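Tumard Publishes Open Good-Practice Guide for Two-Arm Robot Workcells

Tumard has released the first edition of its good-practice guide for small workcells in which two robot arms share one table. The guide is free to download, and any lab, school or workshop can use it and adapt it.

The project started in March, when teams at Tumard and Coltetti compared notes and found they were writing nearly the same safety rules under different names. They pooled the lot, then tested the draft over 2,000 hours of bench work. The final text has 222 checkpoints, covering everything from speed limits near the handover point to where the stop button goes.

"We're thrilled with how this came out," said Precious Villanueva, who led the writing. "People on the bench told us which rules they skipped and why, and we rewrote those until they made sense. Some pages went through nine drafts!"
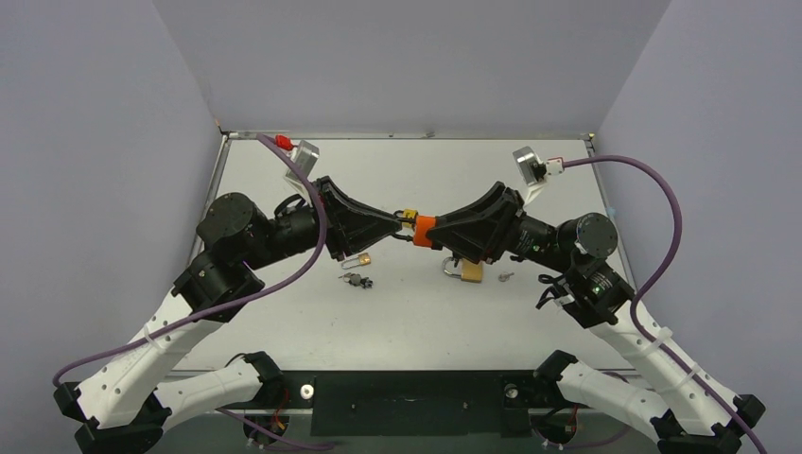 Handovers get the longest chapter. It asks teams to name one arm as the holder before motion starts, to set a grip force limit for each item, and to log every drop, even the harmless ones. A chapter on cables covers tie points, slack at each joint and a quick check before every shift. Loose items on the table have their own page too, with advice on sizes, spacing and what to do when small metal parts end up close together.

Kavinda Ranasinghe of Coltetti ran the trials. "New operators picked it up fast, and they argued with it, and that made it better," he said. "I can't wait to see what other groups send back."

Comments on the first edition are open now, and Tumard will hold a question session online on Wednesday at 10 a.m. Sign-up details are on the download page.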